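Comparing two sets of gripper pads on a soft bag
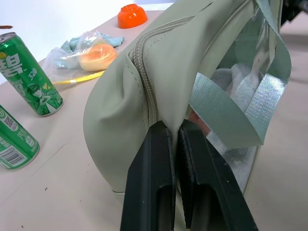
Soft bags are my favourite way to compare finger pads, because they show up a poor grip so quickly! Start with the Skevska pads and close at the slowest speed. Aim for the top edge, where the fabric bunches up nicely between the fingers, right by the end of the beige zip. Keep the strap well clear of the pads.

Lift, hold for 3 seconds, then lower. Do the same with the Trostus pads, leaving the force setting at 500, and note any creeping in the wrist camera view. Then try both again at 600 – I love this bit, small differences really start to show.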